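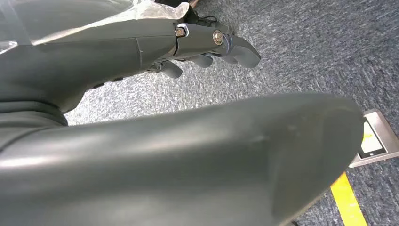
Do you have to oil a new hurling or camogie stick before you use it?

Most of the ash ones, a light coat of raw linseed oil at home is plenty. I'm not convinced by the pricey "stick balms" - read the tin and see how much of it is plain oil anyway.

Sand any rough spots with fine paper, wipe off the dust, rub the oil in with an old rag and leave it overnight. Spread the rag flat outdoors to dry, never balled up, as it can catch fire by itself.

Leszek Górecki swears by 19 coats. I did two in August and can't tell his stick from mine.

Skip the radiator for drying. Skip the oven too, whatever you read on the forums. And if the wood is already cracked, oil won't fix it - buy another stick.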